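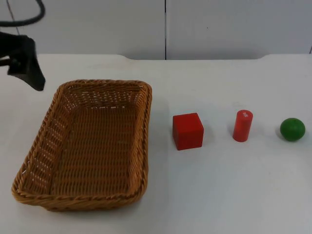 By seven in the evening the floor of Yufang Wei's flat used to be covered in toys. She had bought 3 big plastic tubs with lids, and her son tipped them all out to find one block.

Last July she gave away the tubs and tried baskets. A wicker one with sloping sides and no lid lives on the shelf by the sofa, and it holds a single sort of toy – blocks this month, animals next. The rest stays in a cupboard.

Tanveer Warraich, who runs the toy library at Kutidero, suggests much the same to parents. Put a few pieces out on a table with space between them, he says, and keep the basket next to them. A red cube on a white surface gets picked up. One in a heap of 100 often doesn't.

Wei now spends 15 minutes tidying on a Monday night. It used to take over 30, and she still finds the odd block under the sofa.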